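Call for participants: do "memory" drinks do anything at all?

Janholm is looking for 60 adults to take part in a six-week study of supplement drinks sold as a help to memory and concentration. We have no stake in the answer. Nobody who makes, bottles or sells the stuff is paying for this, and we have turned down one offer of free stock.

You have probably seen the claims. Sharper by lunchtime, clearer by Thursday week, names and faces back at your fingertips. We went through 34 published trials before writing this call and came away unimpressed. Most were short. Several had no dummy drink to compare against. A fair number measured so many things that one of them was bound to look good by chance, and that was the one that ended up on the label. Perhaps there is a real effect buried in there somewhere. We doubt it, but doubting is cheap, so we would like to check.

What you would do

You will be given a daily drink to take with breakfast. Half of you will get the supplement and half will get something that tastes the same and contains none of it. You won't know which, and neither will the people testing you. You come to our rooms in Staradell at the start, after three weeks and at the end. Each visit takes up to two hours and involves word lists, a route-finding task on paper, and a rather dull exercise with numbers. At home you fill in a short diary each evening. Please be frank in it. If you forgot the drink, write that you forgot the drink.

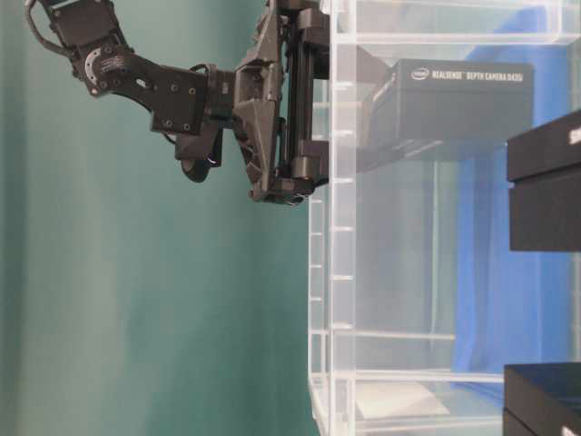 Black arm and clear acrylic shelving, against a teal-green backdrop.

Who we want

Anyone aged 40 to 75 who can get to Staradell three times. You should not be taking any other memory supplement, or should be willing to stop a month beforehand. We are sorry to turn away people with a diagnosed memory condition; this study is too small to say anything useful to them. Believers are welcome, and so are people who think the whole thing is rubbish. We ask which you are on the form.

What you get

Travel costs and a £60 voucher, paid after the last visit. You will not get a brain age, a score out of a hundred or a certificate. We will send you the results in plain English whatever they say, including if they say nothing.

How to apply

Ask for a form from Reinhold Engelhardt at the Janholm office, quoting study 2696. Visits begin in March, with the first appointments at 9.30 in the morning and a few early evening slots for those who work. Questions about ingredients or allergies should go to Cosimo Negri, who has the full list and will go through it with you before you sign anything. You can drop out at any point and you don't have to tell us why.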